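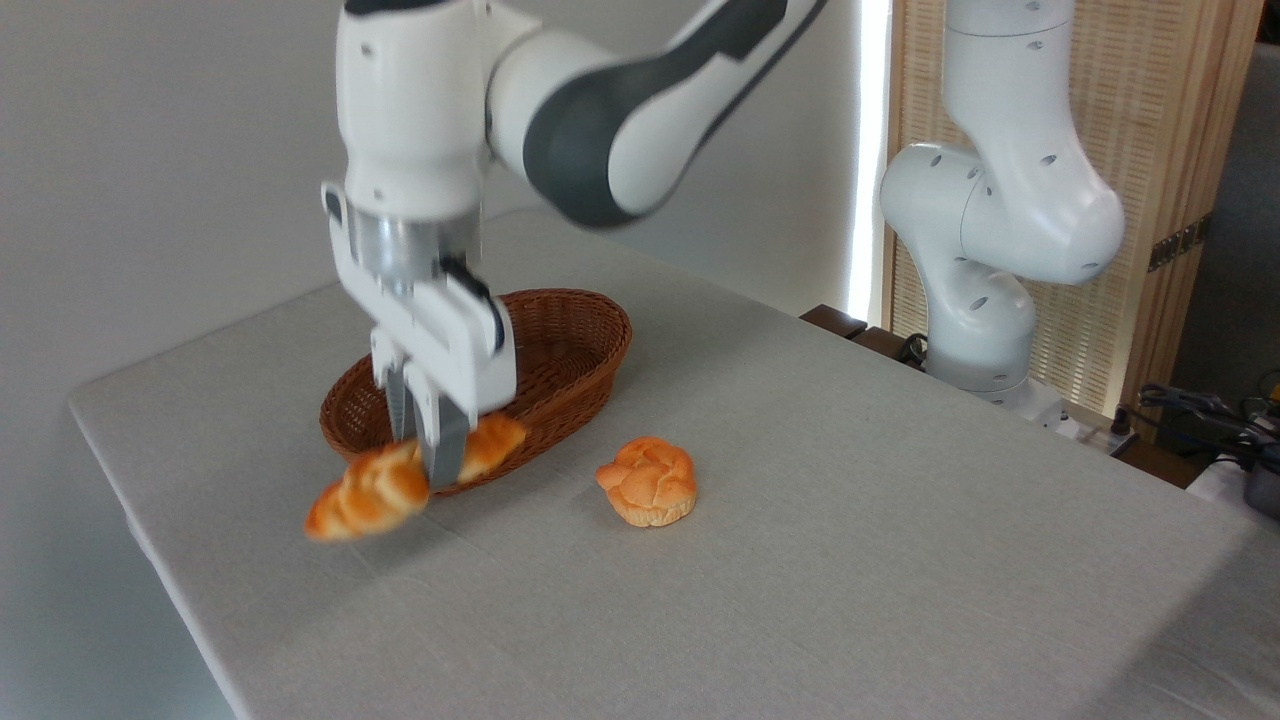
Freezing croissants before or after the bake?
Home Baking > Breads and Pastry

marzipanmoth
Hi all, long time reader and only an occasional poster, so forgive me if this has been hashed out before (I did search, and got lost for an hour in a thread about rye). I'm hosting a family breakfast in May and I'd like to have croissants on the table without getting up at four in the morning to do it. My plan is to make two batches ahead and freeze them. My question is when. Do I freeze them shaped and raw, or do I bake them all the way, freeze them, and warm them up on the day? My oven is a little Kandier that holds one tray at a time, if that matters.

oldtown_oven
Raw, raw, raw! Shape them, freeze them on a tray until they're hard, then bag them up. The night before, set them out on lined trays with plenty of room and let them thaw and rise while you sleep. In the morning, egg wash and into the oven. I've done it this way for years, and the smell alone is worth it when people are coming down the stairs in their socks.

butterside
I'm going to disagree, and I hope you'll take it kindly, because I used to be in the raw camp too. The trouble is the overnight rise. My kitchen in Vokanham goes down to 16 C at night in spring, and I've come down to hard little things that needed three more hours while everybody stood around drinking coffee and being polite. In summer I've had the opposite, a puddle of butter on the tray. Bake them fully, let them cool all the way, freeze them the same day, and warm them from frozen in a low oven. They come back crisp and you get to sleep.

oldtown_oven
They come back crisp on the outside, I'll give you that. The middle is never the same to me, it goes a bit bready. And I'd say a cold kitchen is easy to get around. Put the trays in the oven with the heat off and a pan of warm water underneath.

butterside
Only if you remember they're in there before you preheat. Ask me how I know.

tinwhistle69
Lurker here, but I worked the early shift at a bakery in Yensuk when I was younger and we did both. Raw for the shop, baked for the big hotel orders. For raw ones, add a touch more yeast than the recipe says, as some of it dies off in the freezer, and use them within a couple of weeks. Baked ones keep longer, though the freezer taste creeps in if the bag isn't shut tight.

marzipanmoth
Oh, this is so helpful, thank you! Does the butter matter more if they're going in the freezer? I've been using Bilis, the kind in the gold paper, because my mother always did, but it does get soft on me very fast when I'm rolling.

tinwhistle69
If it's soft, chill the whole packet of dough between folds and don't rush it. I'd stay with the butter you know for a breakfast that matters. Try the new one on a rainy weekend.

crumbcoat94
Has anyone tried baking them most of the way, then freezing? I pull mine when they're just set and pale gold, and finish them on the morning. To my taste it's the best of both, with a fresh crust and no overnight worry.

butterside
I tried it once and they sank in the middle, but I may have pulled them too soon. How long do you give them?

crumbcoat94
I go by color more than the clock, sorry, I know that's annoying. If the sides still look wet between the layers, leave them in. Mine used to sink too until I got braver about that.

marzipanmoth
Well, I think I'll do a small trial with all three this month and make my husband taste them with his eyes closed. I'll come back and tell you which one he liked, and which one I liked, and I have a feeling they won't be the same.

oldtown_oven
Please do! And save a raw one for the cold kitchen test, I'm not giving up on it yet.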